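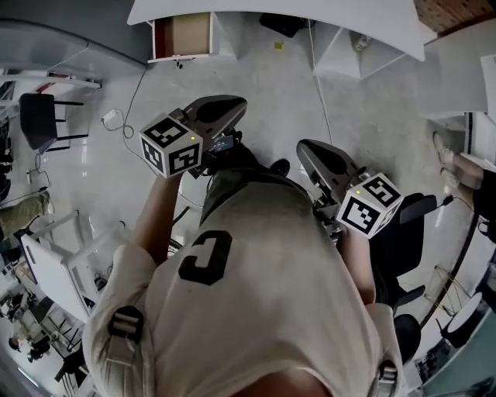

Bijan Mirzaei

20 September 2024

So the desk finally has a room to itself. I've been promising this post since we got back from Uvov, and a couple of you have written to ask if I gave up on the whole idea of a proper workroom. I did not give up! I just got slow, and then I got a cold, and then there was the business with the door, which I'll spare you.

If you're new here, the short version is that I used to work at one end of the kitchen table in Muleck, with my papers in a fruit crate and everything getting packed up before dinner. I did that for far too long. When we moved over to Gouveia there was this little back room with nothing in it but an old carpet, and I called dibs before the boxes were even off the truck.

The carpet went first. I pulled up one corner to see what was under there and then of course I couldn't stop, and I was at it till past midnight with a pair of pliers and a trash bag. What's underneath is this pale gray speckled floor, and I love it. It's got a bit of a shine, so it picks up the light from the window, and it hides crumbs like you wouldn't believe. I had 2,000 set aside for new flooring and I haven't touched it. (My sister thinks it looks like a school hallway. She's entitled to be wrong.)

Then the table. I wanted white and I wanted big, and I went back and forth on it for weeks. White shows every coffee ring, I know, I've been told. But the room only has the one window and a dark top made it feel like a basement when I tried it with the old dining table. So white it is, and I wipe it down at night when I remember. It has taken over that whole side of the room and I don't mind one bit.

The part I get asked about is the drawer. There's one hanging under the left side of the tabletop, a white frame with a cardboard-brown inside, more like a box than a real drawer if I'm being fussy. I leave it open most of the time. I know that drives some people up the wall, but if it's shut I forget what's in it and buy a second one of everything – ask me how many rolls of tape I own. For now it's the place for whatever I'd otherwise leave on the table, and once a month I'm supposed to go through it. We'll see how that goes in December.

Which brings me to the cables. Oh, the cables. I really thought I'd have those sorted by the time I wrote this, and there are still white ones trailing over the floor, with a little power adapter just lying there in the open. The outlet is on the wrong wall for where I want to sit, and I refuse to move the table to please an outlet. A long one runs out from the table side and straight across where I walk. I did buy a pack of 10 clips from Vovham, the stick-on kind, and they held for two days and then dropped off one after another. Maybe the backing doesn't like my tabletop. If anyone has used the screw-in kind under a desk, let me know how they did, and whether you regretted the holes.

At least the white ones kind of disappear against the gray. The black extension cord I had in there before looked like a snake, and I jumped every single morning.

Oh, and there's a tiny yellow sticker on the floor near the table. It marks where I think the lamp should stand, except I haven't picked a lamp. I walked around the room in my socks one evening, pretending to be a lamp, and that was the spot. It has survived the mop so far, so I'm taking that as a sign. I saw a nice floor lamp in town with a linen shade, but they wanted 768 for it and I laughed out loud in the store, and then had to pretend I was coughing.

Still on the list: a shelf for the short wall, something soft to put my feet on before it gets cold, and a hook on the back of the door. I also want to try the table turned the other way, at least for a weekend, though that means emptying it first and I've only just gotten everything where I like it.

I'll post again once the cables are up off the floor. Tips welcome in the comments, especially from anybody who has beaten the stick-on clips.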